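Speaker notes – "Set the table first: fruit drinks for a crowd"
Drevurcombe community hall, 12 June 2020

Slide 1. Welcome

Good evening, and thank you for coming out on a Friday. Say hello to the Fulelero people in the back row, who let me use their long table all spring. Tell the Kozma story – the party where I spent the whole evening hunting for a knife while my guests drank tap water – and don't rush it, people like that one. Then say that tonight is mostly about what goes where before anybody squeezes anything.

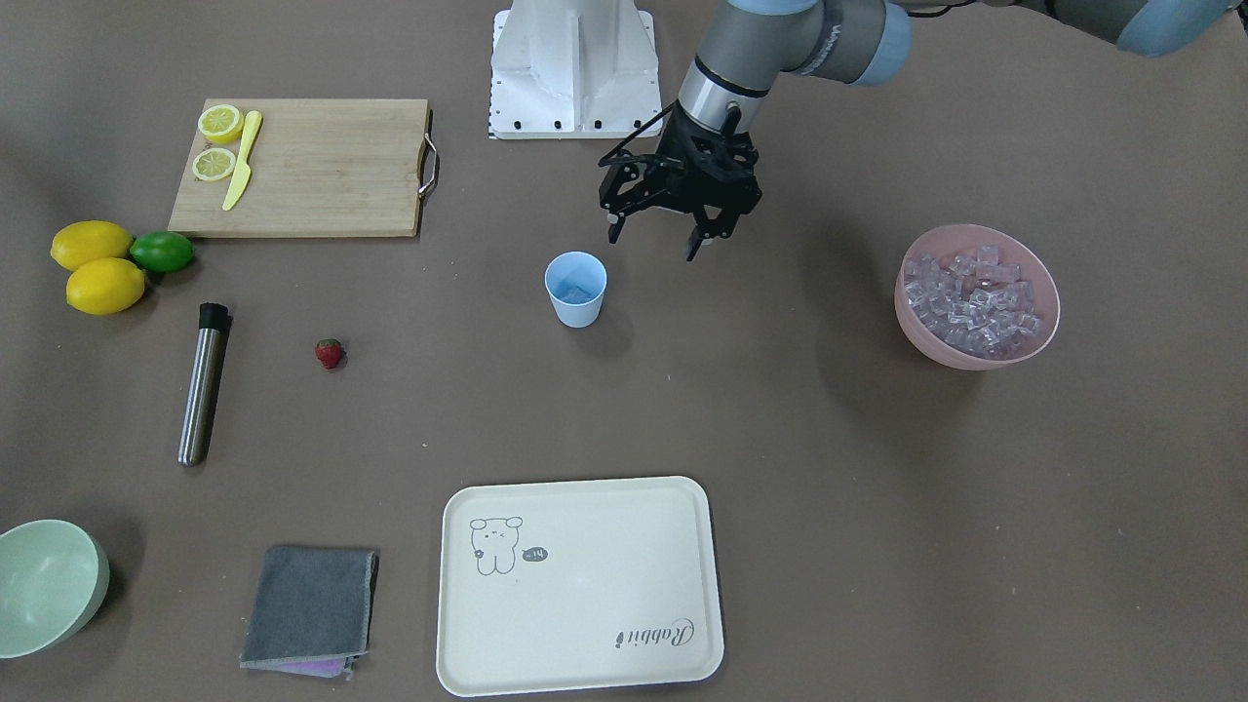
I lay things out in the order my hands will want them, and it took me a good many parties to learn that. Fruit and board go together, the muddler goes where I can pick it up without looking, and the cup gets the middle of the table. Ask who in the room is left-handed and tell them to flip the whole thing over.

Slide 2. Glasses and ice

My grandmother kept her glasses in a cupboard two rooms away, bless her, and walked a mile every time company came. Bring everything to the table, even if it looks like far too much. I like the glasses over on one side, away from the chopping, and I like a proper scoop for the ice.
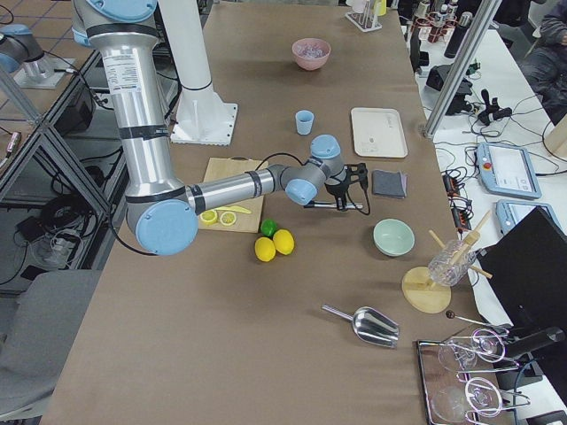
Crowding is what people worry about next, and I understand it, I have a small kitchen myself. My answer is to give each job its own patch and leave a little bare table in between. The stemmed glasses can live together on a metal tray, the lime and lemons can sit right beside the board, and a folded cloth somewhere in the middle will be the thing you reach for most all night. (Pause here for questions about cloths. There are always questions about cloths.)

Slide 3. Cutting the lemons

Cut a few before anyone arrives and leave the rest whole. A small knife is plenty. At the Endard picnic last August we had 8 bowls of cut fruit and used three. 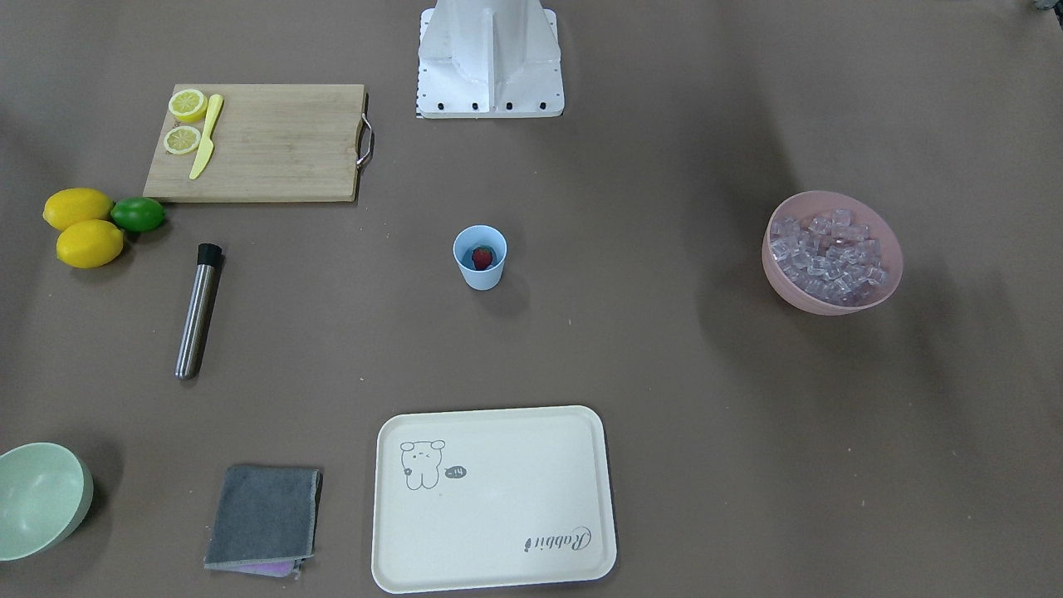 Szabolcs Győri wrote to me after the last talk that he cuts nothing ahead at all, he likes the smell of lemon to start when the guests do, and I should stop telling people otherwise. Read that out, it gets a laugh, and he does have a point for a small group. With seven or more I'd still cut early.

Slide 4. Muddling

Go gently. Press and turn a little, and stop sooner than you want to. Keep the cup small and low on the table.
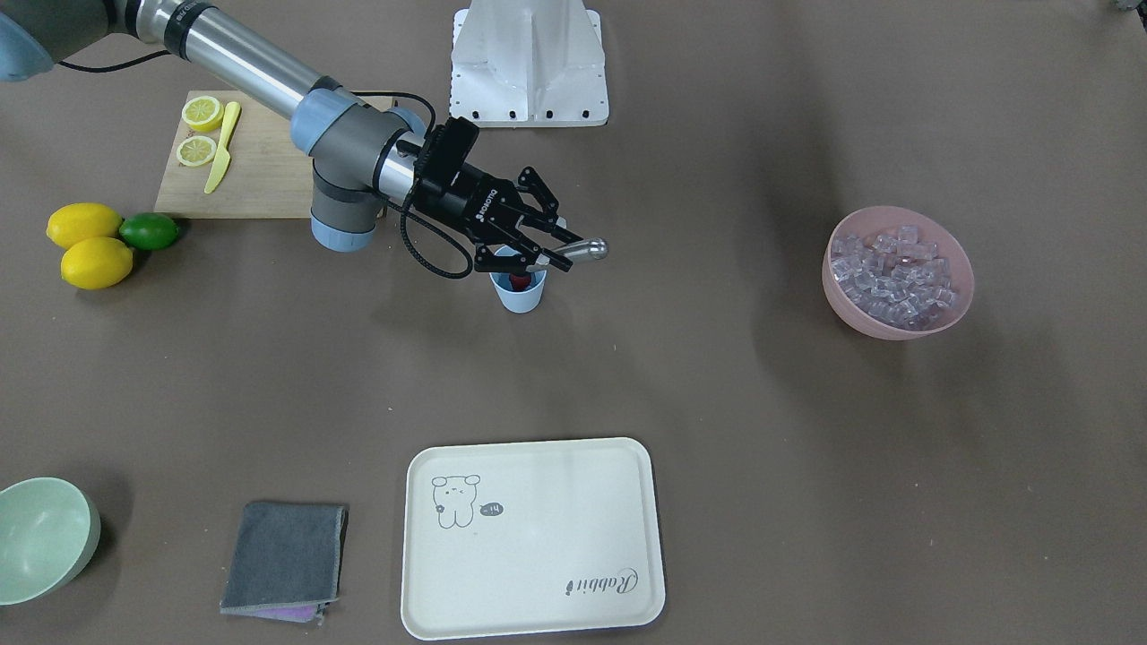 Muddler over the light blue cup, lemon and board close by.

Hand round the sign-up sheet for August, and remind everyone to take a lemon home.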